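Otum Work Table and Hunmont Slatted Blind
Owner's Guide

Section 6. Positioning the Table and Adjusting the Blind

6.1 Before you begin

Complete Sections 4 and 5 first. The table must be standing on all four leveling feet and the blind must be fixed to its brackets. Two people are required to move the table. Do not drag it by the edge of the top.

Have the following at hand:
Tape measure
Pencil and masking tape
Leveling key (part 187)
Soft, dry cloth

6.2 Positioning the table

1. Raise the blind fully and secure the cord on the cleat.
2. Measure 800 mm from the window wall and mark the floor with masking tape at two points.
3. Lift the table and set it down with its rear edge over the marks.
4. Press down on each corner in turn. If the table rocks, turn the nearest foot with the leveling key, one half turn at a time, until it stands firm.
5. Remove the tape from the floor.

Note: Where a radiator is fitted beneath the window, follow the clearances given in Section 3. They replace the measurement in step 2.

Caution: Keep fingers clear of the underside of the frame when setting the table down.

6.3 Setting the slats

1. Lower the blind until the bottom rail rests on the sill, then raise it slightly so that the rail hangs free.
2. Turn the wand clockwise until the slats are level.
3. Continue turning in quarter turns. Stop when the light on the tabletop is comfortable for the task.
4. If the wand resists, do not force it. Turn it back one full turn and check that no slat is caught on the ladder cord.

The setting will need to be changed during the day. In rooms that face east, adjust the slats at the start of work and again before noon. In rooms that face west, a second adjustment is normally needed after 3 p.m.

Caution: Cords can form a loop and present a strangulation hazard to young children. Wind the cord on the cleat after every adjustment.

6.4 Checking the light on the tabletop

Stand at the long side of the table and look across the surface at a low angle. Make this check in direct sun. An overcast day will not give a useful result.
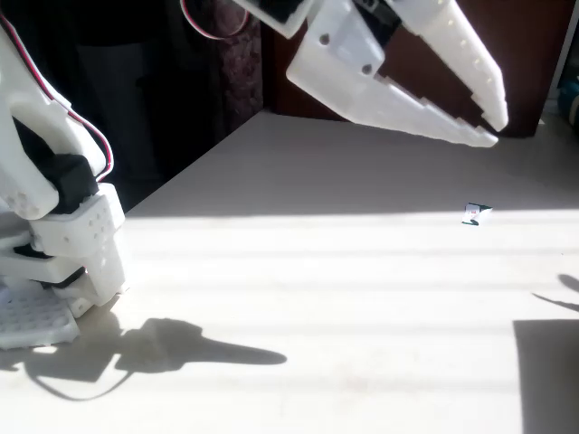
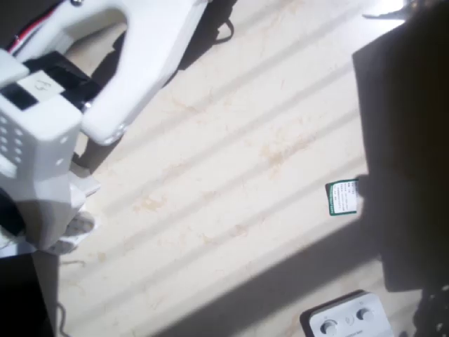
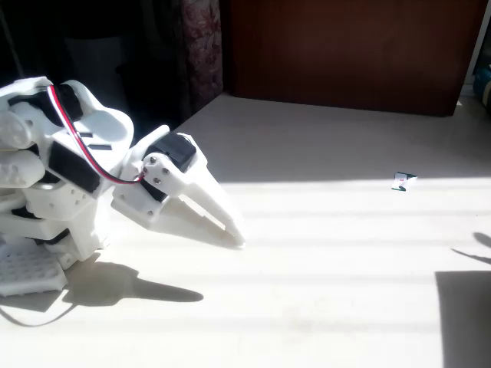
Glare is the most frequent subject of inquiries received by Hegde Customer Service, and it can usually be corrected without moving the furniture. The tilt of the slats should be changed before any other measure is tried. Where sunlight crosses a pale tabletop in alternating bands of light and shade, as it does in all three views, small parts and fine markings may be hard to make out from one band to the next. Close the slats by a further quarter turn and look again. If the bands remain strong, fit the Orley diffusing screen (order number 793) behind the blind, following the leaflet supplied with it.

Note: Wipe the top with the dry cloth once positioning is complete. For the removal of stains, see Section 8.

Questions concerning this section may be addressed in writing to Chiyo Sugawara, Product Documentation, Hegde. Please quote the serial number on the label beneath the tabletop.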